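Plurkix Tabletop Stuff, README

Last updated May 25, 2018

Hi, and thanks for downloading this. Plurkix is my collection of notes and pictures about small everyday things on a table: trays, cups, towels, paper, little bits of food-looking stuff, and how all of it ends up arranged when people are clearing up or laying things out. I started it as a list for myself and it grew. There are 500 entries in the main folder and 80 more in the one called extras, which I still haven't sorted properly (sorry!).

What's in an entry

Each entry is a picture plus a few lines of text. The text names the things on the table and says which ones sit near each other. I kept the words plain. A tray is a tray. If it's metal I say metal, and if I can't tell what's in a cup I just write "dark contents" and move on. Color goes in when I'm sure of it. I used to write long paragraphs for every single item and it drove me nuts, so the older entries are wordier than the new ones — I may trim them someday.

The sheet of paper with one end rolled up gets its own tag, curled, and so does anything else that won't lie flat. Small orange things have been the biggest headache. Entry 191 has a sausage-shaped one by a white cup, and I changed the label on it more than once before settling on "orange piece, long." 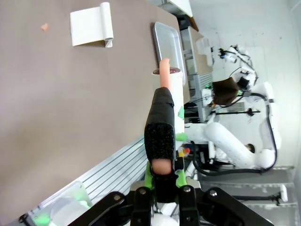
Rafail Sotiropoulos wrote in to say that "orange piece, long" is no help to anybody searching for food, and that he'd like a plain food tag even where the maker of the entry is only guessing. Fair point! I've added a tag called maybe-food. It's on the long pieces and on the little crumbs too, and you can filter it out if guesses bother you.

Trays and cloths

Trays are the easy part. They hold their shape, they have a rim, and you can say which way the long side runs. Cloths are the opposite. The same towel can be a square, a lump or a sort of sausage depending on how it was put down, so I tag the state as well as the thing: flat, folded, bunched, hanging. If a cloth is touching a tray I add touching, and I'm picky about that one, so please tell me if you find a mistake.
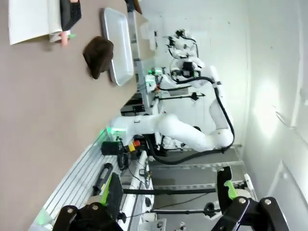

White tray, brown cloth. Tags: tray, cloth, bunched, touching.

Liliana Villa and I went back and forth on "crumpled" versus "bunched" for a good while. We went with bunched for everything, even though I like crumpled better as a word. Brown towels get the tag terry only when you can see the loops, which means plenty of brown cloths are just cloth.

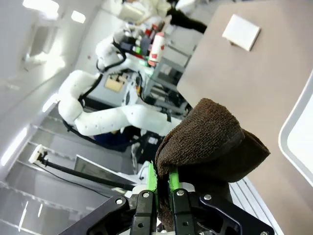 Hanging is the newest state and it's for any cloth with a loose tail, including one that's bunched up everywhere else. Yes, that means an entry can have two states at once. The older entries haven't all been checked for this, so a search for hanging will miss a few.

Known problems

Some of the paper entries say "paper" where "board" might be right. I couldn't decide, and I left them.

The extras folder has 2 spellings of gray in it. Search for both.

Using it

Take whatever you like. If you put it in something of your own, a mention of Plurkix would be nice. Corrections are welcome, and the entry number is all I need to find the right one.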